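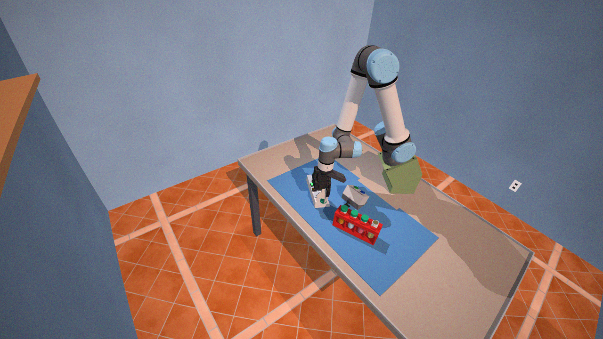

From: Paavo Tikkanen
To: Lundurville small homes list
Date: 2021-10-30
Subject: Re: Paying for the loft conversion – borrow or wait?

Hello Wiesława,

Replying to the list as you asked, because a few others have been weighing up the same thing. I've left your message in below and cut the bit about parking.

Wiesława Sobczak wrote:
> We have been in the flat four years now and it's 49 square metres
> with two children. The choice seems to be between moving (and
> paying far more each month), or converting the loft, which belongs
> to us under the lease. Genivaldo would like to borrow the whole
> amount and get it finished by spring. I would like to save for
> another two years and borrow very little.
>
> The payment on the mortgage is 865 a month. The bank says adding
> the loft to it would put another 194 on top. We still have the car
> loan and one card that we never quite clear. Has anyone here done
> it in stages? And did you live in the place while it was going on?
>
> Wiesława

We did ours in stages and we lived in it throughout, so I can answer both.

First the money. I would clear the card before you do anything else. We had one like that, and for years I thought of it as small because the monthly payment was small. When I added up the interest for a whole year it came to more than our heating. We put 100 a month extra on it, later 300 when my hours went up, and it was gone before we asked a builder round. The bank offered us a better rate after that, though rates were also coming down at the time, so I can't say how much of it was our doing.

Then look at the 194 again. Ask what it's based on. Ours was quoted over the full remaining term of the mortgage, which makes the monthly figure look gentle and the total look awful. We asked for it over ten years as a separate loan and the monthly payment was a good deal higher, but we could see the end of it. You may not want that with two children and a car loan. Get both figures on paper anyway and compare the totals.

One thing we did that I'd recommend is to pay yourselves the new amount before you owe it. From now on, move 194 into savings on the day the mortgage goes out. If you get through the winter without dipping into it, you can afford the loan, and you'll have a start on the stairs. If you keep dipping into it, Genivaldo will see that for himself and there's less to argue over.

As for stages, ours went like this:

Stage one was the survey, the drawings and the permission. It took from September to the following June.
Stage two was the floor, the stairs and the roof windows. You can't really split these up and it's where most of the money goes.
Stage three was insulation, electrics and boarding.
Stage four was everything you can do yourself, which in our case is still going on. The skirting is leaning against the wall in the hall.

We left eleven months between two and three. That was longer than planned and the loft was no use to us in the meantime, except for storage, and it was too cold for anything that minds damp. If I did it again I would do two and three together and put off four.
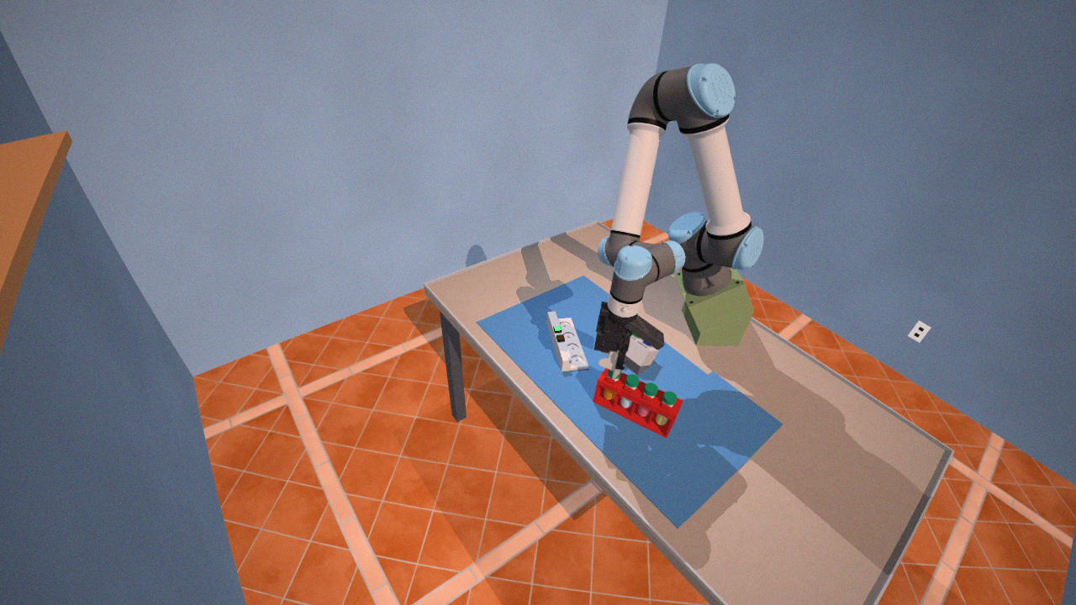
Table and mat

Living in it was all right apart from the fortnight when the stairs went in. Dust gets into everything. We sealed the kitchen door with tape in the evenings and ate a lot of soup. Daichi Uchida, two doors along from us, sent the children to their grandmother for that part and I think he had the right idea.

On builders, I can only speak for the one we used, Alcides Evangelista. He works under his surname, so look for Evangelista in the directory. He wasn't the cheapest of the three quotes, but his was the only one that listed the scaffolding separately, and the other two turned out not to include it. He is booked a long way ahead. Ask him for a fixed price on stage two and keep something back for the roof – ours had two rotten rafters that didn't show until the old boards came up.

Check the lease as well. Owning the loft space and having the right to cut into the ceiling joists were two separate clauses in ours, and the second needed a letter from the freeholder.

I have our spreadsheet from the time, with what we expected to pay in one column and what we paid in the next. I'll send it to anyone who writes to me off list. The attachment limit won't let me post it here.

Regards,
Paavo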